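# Two hands, one pumpkin

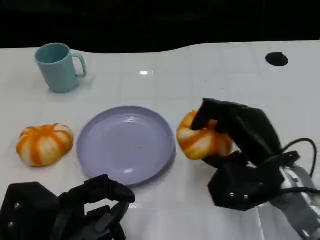
The new starter at the training table, one pumpkin in hand and one to go.

I have worked in the packing room at Ludent for long enough to have outlasted three kettles and a mission statement. We do tableware and seasonal gift sets. If you have ever been given a plate, a mug and a small novelty in a box with too much tissue paper in it, there's a fair chance I put the tissue paper in. You're welcome.

Since the spring we have also had Navton. Navton is the name of the system, which means two arms, two black hands, a lot of cable and a man called the integrator who comes up from the supplier on the train and eats his sandwiches standing. The office calls it "the Navton solution". On the floor it's Nav, or something shorter when it stops.

Nav doesn't pack for customers yet. It has its own table at the far end, white and very shiny, and there it practises. Pumpkin to plate. Pumpkin off plate. The teal mug stays out for the days when it does mugs. I have watched it do a pumpkin while eating an entire Friday flapjack and I was not rushing the flapjack.

What I wasn't ready for was how much of my own job I'd have to explain. Llinos Lewis, our supervisor, put my name down to be one of the people who show it what to do, on the grounds that I have opinions. So for 45 minutes each morning I go down to the far end and drive the arms through the job, and the system keeps a record of it, and then I do it again. You'd think picking up a toy pumpkin was a thing you either could or couldn't do. I've been asked why I take it from the top. I've been asked whether I always take it from the top. I went home and picked up a satsuma eleven different ways and my husband asked if work was all right.

There's a form as well. Each go gets marked good, poor or abandoned, and there's a box for remarks. Raluca Mocanu, who has the session after mine, writes proper ones: "thumb late", "let go too high". Mine tended towards "fine" until Llinos had a word. I now write "fine, bit smug".

The target is 200 good ones per item before they move on to the next item. Nav gets there in the end. It is slow, and it doesn't sulk, and it has never once told me about its extension. I'll admit I have started saying morning to it.

Now the part people ask me about in the pub. Has it taken anyone's job? So far, no. There are still 6 of us on the bench and the rota looks as it did last year. But two people left over the summer in the ordinary way, one to have a baby and one to Anghel up the road for better money, and only one of them was replaced. Draw your own line under that. The office drew a chart, and the chart had an arrow on it going up, and I couldn't find any of us on it.

What has changed is the talk. We used to grumble about the boxes, and now we grumble about whether grumbling about the boxes will get the boxes given to Nav. Somebody complained that the Lulteno set was murder on the wrists (it is, the insert is stiff as a door) and then went quiet and said it wasn't that bad really. I don't think she's wrong to be careful. I also think her wrists hurt. At the last floor meeting I said that if the thing is going to have any of our work it should have the Lulteno insert first and leave the nice jobs until everyone who likes them has retired. It was minuted as "positive feedback on task selection".

We did get something out of that meeting, to be fair. Anyone doing training sessions now goes up a pay step while they're on them, and the sessions come out of bench time instead of being squeezed in around it. Raluca argued for that, with figures, on paper, and the operations manager had to go away and come back. I contributed by nodding.

I also asked, in writing, what happens to us trainers once Nav has been trained. The answer is that there will always be new items. That's true enough: the catalogue turns over twice a year, and last November we had a ceramic hedgehog that defeated grown adults. I've kept the email all the same.

Mugs are next on the list, and I've been told to have a think about handles. I pick mine up by the body, handle ignored, and I always have done, and Raluca says that's barbaric. We have a meeting about it after the break.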